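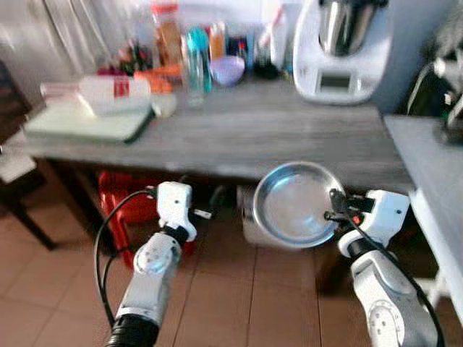
The Kitchen Table at Walum

I have been meaning to put this page up since November, and every time I sat down to do it I found something else that needed wiping, moving or hanging up first. So please forgive the wait, and welcome to the kitchen! It is the room everybody ends up in at Walum, whatever we tell them about the nice chairs in the front room, and it seemed only fair to give it a page of its own in the gallery.

The table came to us from the Söderlund sale, lot 493, and I will admit I went there for a set of shelves and came home with this instead. It is a dark, grey-brown wooden thing, long enough to roll out pastry at one end while someone else reads the mail at the other. We waxed it twice the first winter and I have been lazy about it ever since, but the color has only gotten better – a bit like old bark – and it sits so well with the reddish-brown floor tiles that people think we planned it.

The tiles were here long before we were. A thousand of them, according to the old bill we found in a drawer (it says 1000 in beautiful looping handwriting, and I have never had the patience to check). They are cold on bare feet in the morning and wonderful in July, and they forgive almost any spill if you get to it before supper.

Then there is the pan, the round, shallow silver one with the wide rim and the small dark handle. I must have picked it up and put it down a hundred times in the shop before I bought it. The flat inside catches the light in a way I'm very fond of, all whitish and pale blue, and that rim gives you something to hold on to when you're carrying it over to the table. I use it for flatbreads mostly, and for toasting seeds, and once for a very large and rather lopsided pancake that fed four.

The pale green cutting board lives at the left end of the table. It has been scrubbed so often that I feel I ought to apologize to it. Groceries get put down there as they come in, and you'll spot a white package with a red label on it, which is about as tidy as that corner ever gets on a cooking day. I keep meaning to buy a second board for onions only, and Leturent had a nice one in the window last month, 30 by 52 centimeters, but by the time I went back it had gone.

The pantry shelves will get their own page when I have finished lining them. The paper is from Areo, a plain cream one, and I ran out two shelves from the bottom, so that job is waiting on another roll. If you have a trick for cutting shelf paper straight around a corner post, do write and tell me, and if you come by in person, use the side door and bring an appetite.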